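Search patterns, kits, yarn...
Search

Elent felt range is back, and there's a new stitching afternoon

I'm so pleased to be typing this! After a long gap the Elent wool felt squares are back on the shelves at Tarnach, and I've already put a little pile aside for myself (the mossy green, mainly, and a mustard I don't need). The delivery came to 4,000 squares, so for once I'm not rationing anyone. They're cut a bit bigger than the old ones, which means you can get a whole needle case out of one if you're careful with your corners.
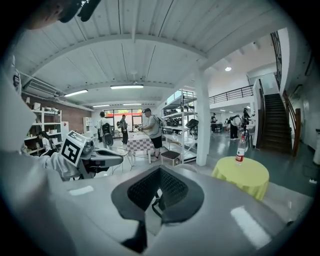
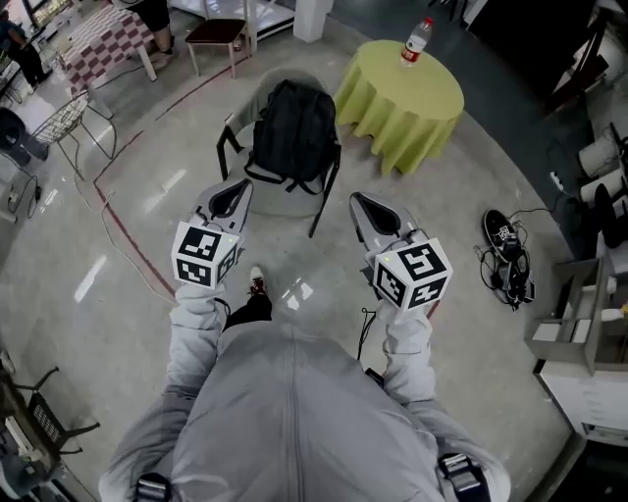 We're also starting a stitching afternoon in July. It runs from 3 until 4, so it's only an hour, but that's plenty for blanket stitch and a cup of tea. I'll be doing the Yau bird decoration first, as it's small and very forgiving. Bring sharp scissors if you have some you like, and a pencil. Thread and stuffing are on me.

There are 40 bird kits made up so far and I'm still cutting wings in the evenings, so please be patient if you've ordered a big batch. The Steris embroidery hoops haven't turned up yet. I've chased them twice and will pop a note on here when they land.

If you'd like a place at the stitching afternoon, just ask at the till or drop me a message.

Recent items
Mending a moth hole in a felted jumper
Bunting from scraps
Which needle for which thread?
Tarnach summer opening hours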